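The Coat Rack

The coat rack came with the office. When Bronska took the second floor in June, the last tenants had already cleared out the desks and the phones and most of the blinds, and they left the rack standing on the wood floor under the lights. It was black metal, a single pole with curved arms at the top and a round knob at the end of each arm. Jennylyn Fajardo put her coat on it the first morning. It was too warm for a coat, but she had left the house early and it had been cold at the bus stop.

Takumi Chiba wanted to get rid of it. He said it was in the way. He had drawn a floor plan on the back of a delivery slip and there was no coat rack on the plan.

"Where do the coats go?" Jennylyn asked.

"On the chairs."

"People sit on the chairs."

He looked at his plan for a while and then he went to see about the printer.

So the rack stayed, but it moved. Takumi would shift it toward the wall in the evening, and in the morning it would be back out in the room. He asked who was doing it. Khanyisile Mthembu said she had moved it once, to plug in a lamp. Tumelo Pretorius said he hadn't touched it. Jennylyn said nothing. She got in before the others, and the first thing she did, before the kettle, was take hold of the pole and walk the rack back to where it had been when they came. She couldn't have told anyone why. The light was good there. She could see it from her desk, and she could see whose coat was on it, and that told her who was in.

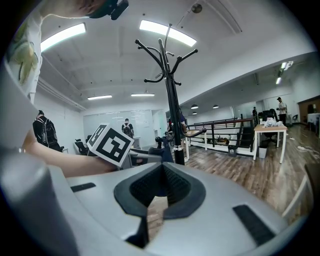
In September Mandla Mtshali started. He was older than the rest of them and had worked for Zondby until Zondby closed its office in town. He came in on his first day with a brown raincoat over his arm and stood in front of the rack for longer than a person needs to.

"Where did you get this?" he said.

"It was here," Jennylyn said.

He put his hand on one of the arms and pushed it gently down. The arm gave a little and came back.

"That one's loose," he said. "It was always loose. Don't hang anything heavy on it."

He hung his raincoat on the arm beside it and asked her where he should sit.

She waited until lunch to ask him. They ate at the long table by the window, and Khanyisile was on the phone, so it was only the two of them listening. Mandla said he had worked on this floor before, when it belonged to a firm called Benjelloun that sold shipping insurance. He had been 33. There were more people then, and in winter you couldn't find a free hook after nine o'clock. A man in accounts had kept his hat on the loose arm because a hat weighed nothing. When the man retired he forgot the hat, and it stayed up there for 2 years.

"What happened to it?"

"I don't know. I left before the hat did."

He finished his sandwich and folded the paper and put it in his pocket.

Takumi had heard some of this from the printer. That evening he took out his plan, which was getting soft along the folds, and stood with it under the lights. Jennylyn was putting on her coat. She thought he was going to move the rack again and she took her time with the buttons.

"If it stays there," he said, "the cabinet has to go on the other side."

"All right."

"And the door won't open all the way. The cabinet door."

"How far will it open?"

He went over and measured with his arm. "Far enough," he said. He drew a small circle on the plan and wrote a C in it.

They moved the cabinet the next morning, all five of them, with Tumelo giving directions that two people followed. It left a long scrape on the floor, and Khanyisile rubbed at it with her shoe. The cabinet door opened far enough to get a folder out if you turned the folder sideways.

When it got cold the coats came in properly. Khanyisile had a green one that reached almost to the floor. Tumelo hung his scarf separately and took up an arm with it, and Takumi spoke to him about that. Jennylyn still got in first. She didn't have to move the rack anymore, but she kept the habit of putting her hand on the pole as she went by.

One morning in December she came in and there was a hat on the loose arm, a gray one, not new. Mandla's raincoat was beside it, and the kettle was already on.

"You're early," she said.

"The bus came early," said Mandla. He had two cups out.

Contact | Copyright Rukum Stories, all rights reserved | Back to top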